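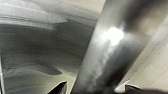 Attachment 1: the bar, smudging towards the lower part

Ticket: surface finish on grey metal bar
Site: Condori, ground floor washroom
Raised by: Stelios Karras
Opened: 2022-01-16
Priority: low
Status: closed, monitor

Reported problem
Pale streaks and a mottled patch on the bar. Marks show when the overhead light is on and are hard to see with it off. The cleaner used on site is Grorel, neat, on a dry cloth. Reporter asks whether the finish is damaged and whether the bar has to be replaced.

Initial assessment
The attachment shows a strong highlight near the upper middle of the bar with a faint streak running down from it. The streak is a reflection of the light and will move with the viewing position. The smudging further down is a separate matter and could be residue, limescale or wear. These can't be told apart from a picture. The darker tone along the right side is shading on a round surface and needs no action.

Asked reporter to do the following and report back:
- Switch off the overhead light and look along the bar with a torch held low.
- Draw a fingernail lightly across the smudged area. Note whether it catches.
- Wipe a short length with warm water and a drop of washing-up liquid, rinse, dry at once with a clean microfibre cloth.
- Don't use scouring pads, bleach or anything gritty.

Reply from reporter
Torch check done. Nail doesn't catch anywhere. Washed a hand's width of the bar as instructed. The mottling is lighter there but still visible, with a slight drag when a dry finger is run over it. Panels beside the bar were wiped as well and came up clean. Is vinegar all right on this finish?

Response
No scratch or pitting found, so replacement isn't indicated. Drag on a dry surface points to a film of cleaner. Grorel applied neat will leave one if it isn't rinsed off. Vinegar is not advised here, as the coating (if any) isn't recorded on the site sheet. Use the Divus rinse from the store cupboard, 8 ml to a litre of warm water. Work in one direction along the bar. Leave for 3 minutes, rinse twice, dry. Keep the liquid off the joints between the panels.

Reply from reporter
Carried out over the full length. First pass removed most of it. A second pass was needed on the lower section, where the film was thickest. No drag now. With the light on there is still a bright spot and a faint line under it, which shifts when I move my head.

Response
The remaining line is the reflection described in the initial assessment. No further treatment needed. Parts request to Kernbridge cancelled before dispatch, no charge raised.

Cause
Build-up of undiluted cleaner, not rinsed.

Resolution
Film removed. Site cleaning sheet amended: Grorel to be diluted as on the label, rinsed and dried off. Neat use on metal struck out.

Follow-up
Reporter to look at the bar again on 31 January with the light off. Reopen this ticket if the drag returns. If the nail catches at any point, open a new ticket under fittings and attach a close view of the area.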